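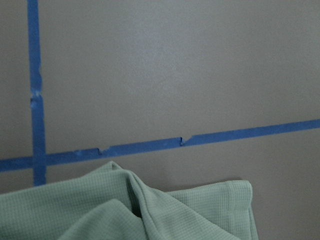 Fig. 1. Wrist camera view, cloth task. Blue tape on the gray work surface, green waffle cloth at the start of a trial.

Unit 4: Cloth Flattening
Instructor: Iraís Bañuelos
Lab help: Tùng Diệp

Read this before your lab slot. Each pair needs a saved copy of the Unit 3 grasp code.

Starting state
Drop the cloth by hand and leave it as it falls. Do not smooth it. The cloth may touch the tape but should not hide the crossing. In Fig. 1 the crossing is clear and the cloth lies bunched on the near side of the long strip.

Finding the cloth
Threshold on color first. Blue and pale green separate well in hue, less well in brightness, so convert to HSV before you pick limits. Folds throw dark patches that a tight threshold will drop – fill the holes in your mask before you compute its outline.

The tape is worn. Edges are notched in places and the scuffed parts read nearly white. Fit a line through the whole strip and do not rely on corner detection.

Choosing a grasp point
Look for the hem. It is thicker than the knit and gives a straighter edge. If no hem is visible, take the highest fold, lift, and drop again.

Trials
Run 9 trials per pair. Log the mask area before and after each one, in pixels. Rónán and Bríd's sample log opens with 1,599 before and 3,511 after; use their column order.

Hand in
Code, log and one page of notes on your failed grasps. Due 12/21/23.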